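I have now spent three weekends with the Keritz trial, and I can lay a table for supper without owning the table, the supper or the robot. It costs 300 pounds for the season. My last proper kitchen gadget was a pasta machine, so the bar for usefulness was low.

What Hutby sell you is a simulator: two arms, two many-fingered hands and a kitchen full of pretend crockery. You write the routine, press go and watch. There are 584 objects in the library, by their count, and I have so far dropped some 100 of them.

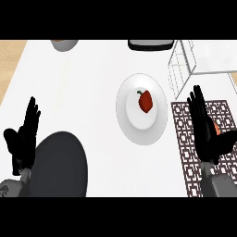
The peppers are my favourite. They are glossier than anything from our greengrocer and they never go soft at the back of the fridge. Small things are harder work - I had to redo the finger settings twice before I stopped swearing at the screen.

Grumbles, then. The manual runs to 1426 numbered paragraphs and the one on thumbs contradicts the one on wrists. Saving is slow. The help desk is polite and answers on Tuesdays.

Would I renew? Probably, if they fix the saving. My own washing-up is still in the sink.

Recent posts
Carrillo lawn mower, second summer
Arnero window cleaner: a short sulk
Why I sent the pasta machine back

Contact | © 2026 | Back to top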